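Wukberg is our sorting room for secondhand bags, soft toys and small household things, and we are looking for 4 people to join us for the July sessions. You don't need any experience – if you have ever lined a trash can and stuffed an old coat into a closet, you already know most of the job. You'd put liners in the tubs, sort handbags from totes, and find a spot for every plush toy that comes through the door (there are always more than we expect, and we love them all!).

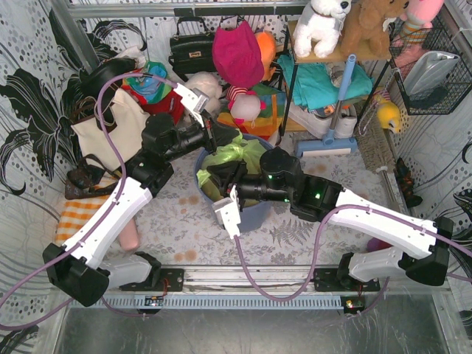 Stellow, who came last summer, wrote to tell us that the liners take more patience than the bags do, and that two hours went by very quickly all the same.

Each session lasts 2 hours, with a good break for coffee and something sweet. Please wear clothes you can kneel in, as plenty of the work is down at floor level. We can pay bus fare, and everyone is welcome to pick out a bag to take home. 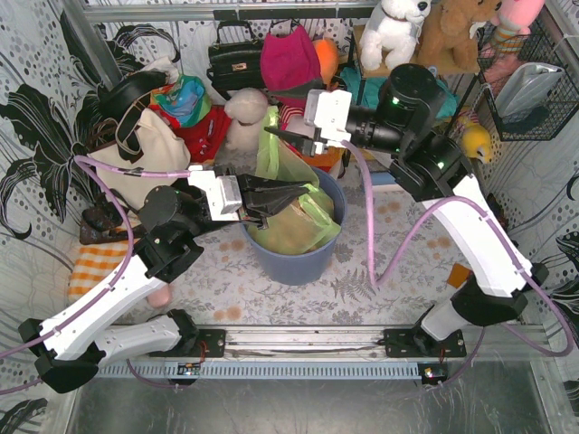 *A green liner and a blue-gray bucket, with bags and toys behind.*

To sign up, send a few lines to the Wukberg desk before the end of June – tell us which mornings suit you.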